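Run 46 and the stop that wasn't there

October 15, 2022

I finally caught the fault that has been bugging me since January, and I am way too happy about it!

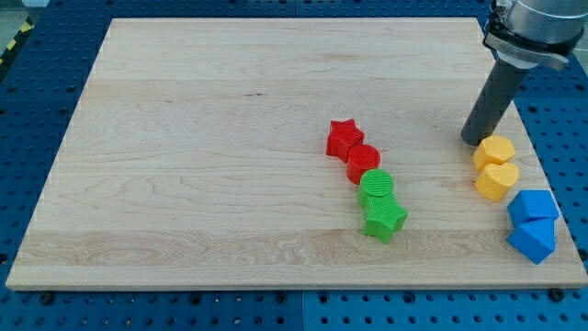
A reader going by Phromma wrote in after my last post to ask whether the arm was really ignoring the force limit or just reading it late. Great question, and it sent me straight to the logs. Late it is! The limit was set to trip at 5 newtons, but the Bandbridge driver only passed the sensor value along every 300 milliseconds. At pushing speed that's plenty of time to lean hard on a block – or a finger, if one happened to be there.

So run 46 ended with 69 newtons on the log and no stop at all. Yikes.

I've cut the speed way down and nobody reaches over the board with power on until the limit check runs in the controller itself. Next up is trying the same test with the older Asomik driver.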